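Kestoden Sander
Simulated demonstration recording for two-arm robots

Overview | What's included | Requirements | Ordering

Sander is how you collect manipulation examples when your real robot is busy, broken, or booked by the people down the hall. You drive a simulated two-arm robot by hand, do the chore, and Sander writes down everything: joint positions, gripper commands, camera views, and the long pause where you wondered which arm was which.

It does not sand anything. We named it before we had a marketing department, and the marketing department, when it came, was told to live with it.

How a session goes

Pick a room and a task, put your hands on the controllers, and start. The clock runs until you mark the attempt as kept or scrapped. Scrapped attempts are saved too, in their own folder, and more than one customer has told us that folder got used first. Failed grasps are cheap here. You can knock a flat board off a counter all afternoon and the only thing that needs picking up is your mood.

Rooms are shuffled between attempts if you ask for it. Wall colors, floor textures, tile, counter position and lighting all change within limits you set. We don't claim the results are tasteful. The defaults were chosen by engineers who wanted a policy to stop caring about paint, and they went at it with some enthusiasm.

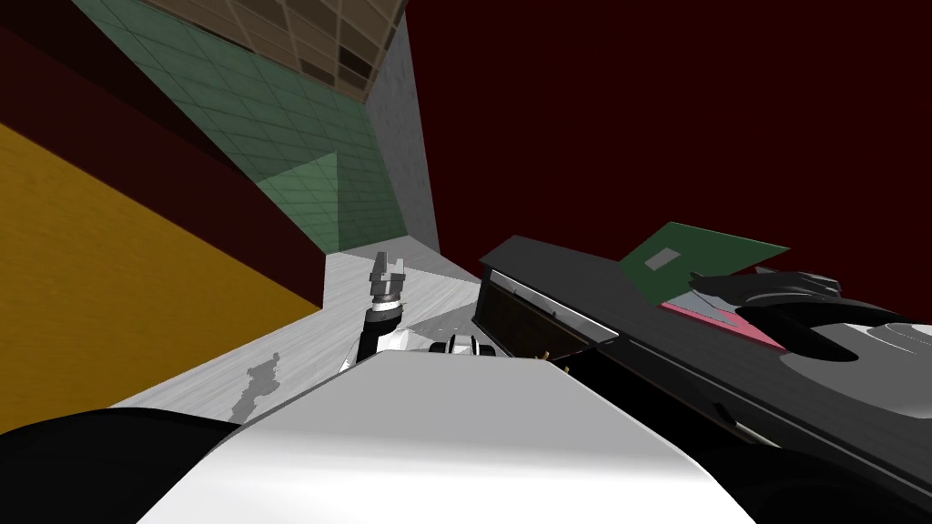
Camera viewpoints can be shuffled as well, including tilt. Left at the factory setting this is mild. Turned all the way up, it gives your training set the outlook of someone who has fallen off a ladder, so most labs settle somewhere in the middle. The robot's own body is allowed to get in the way of the view, as it will on the real machine. There is a switch to hide it. We'd leave that switch alone.

What's included

Sander recorder, single-seat license
Pair of hand controllers with foot pedal (pedal marks keep or scrap)
Medve task pack: 13 tabletop and counter tasks, including flat-object pickup and arm-to-arm handoff
Room shuffler with over 300 surface textures
Replay viewer with frame-by-frame trimming
Export scripts and a printed manual, which is short

The Norwood add-on lets 2 operators share one robot, one arm each. It records beautifully coordinated work from people who like each other. For everyone else it records something, and you may find a use for it.

What it won't do

Sander collects examples. It does not train your model, grade your operators, or tell you how many attempts are enough. Soft materials such as thin sheets are simulated as stiff ones unless you turn on the cloth option, and the cloth option will make your fan audible.

Requirements

A desktop machine with a recent graphics card, two free USB ports, and a chair you don't hate. Laptops run the replay viewer well and the recorder badly.

Ordering

Licenses are quoted per seat. Write to Amra Kelmendi in sales with your robot model and the task you have in mind. The next task pack ships in March; current license holders get it at no charge.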